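Prukico Shop Floor Forum > Automation at work > Picking floor litter with grippers, one month in

dorin_e
Posted 6:40 am
We run a small returns warehouse, two shifts, and since July the night crew has been training the pickup system for the floor. Caps, tape ends, broken strapping, all the stuff that used to mean somebody bending over until their back gave out. You do the pickups yourself with the hand-held gripper, it records, and the recordings go to the people building the floor unit. I was sure I'd hate it and I love it!

My first 75 pickups were awful. I came in too steep and kept closing on nothing. Then Yoon-hee on my shift told me to slow down over the tile and let both fingertips get level before I squeeze, and it clicked.

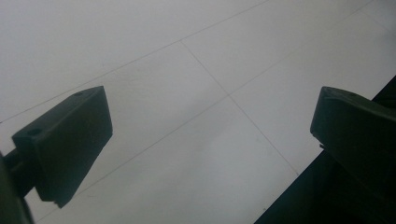

So now I do a block after first break, usually 90 if the dock is quiet, and I'm fussy about it. Flat things are still the worst. A label stuck face down on tile can eat five minutes and all my patience, but when you finally get a corner up it's a great feeling. Anybody else doing this? How do you handle labels?

nonach_tudor
Posted 7:15 am
Labels: go for the corner nearest a grout line. One fingertip can drop in a hair lower there and you get under it. Works on our floor anyway, your grout may be shallower.

Glad you're having fun with it. Our crew was split.

Min_Y
Posted 7:32 am
Hi Dorin, yes I'm the one who told you to slow down :) I still say you squeeze too early on strapping.

Bika44
Posted 9:05 am
Not trying to spoil the mood but am I the only one who sees where this goes? We had three people on floor cleanup at my last place. You're teaching the thing that takes the job. What happens to the night crew when it works?

dorin_e
Posted 9:48 am
Fair question and I asked it. We never had cleanup people, it was always whoever was standing closest, so for us it's a chore going away. What I got in writing is that recording counts as paid shift time and the hours stay the same through the trial. After the trial I don't know.

Bika44
Posted 10:02 am
"Through the trial" is doing a lot of work there. Get the next part in writing too.

I. Jitaru
Posted 12:20 pm
Both of you have a point. At Marinescu we sent in 4000 pickups before the floor unit came. Two of our people look after it now and got a pay step for it, which was good. But one transfer to packing was not anyone's choice. Ask about transfers early.

nonach_tudor
Posted 12:41 pm
Did the unit manage labels?

I. Jitaru
Posted 1:10 pm
Sometimes. Clear tape, almost never. We still pick that up by hand.

dorin_e
Posted 5:55 pm
Tried the grout line trick before clocking on and got two labels in a row, thank you Tudor! Will ask about transfers at the shift meeting and post what they say.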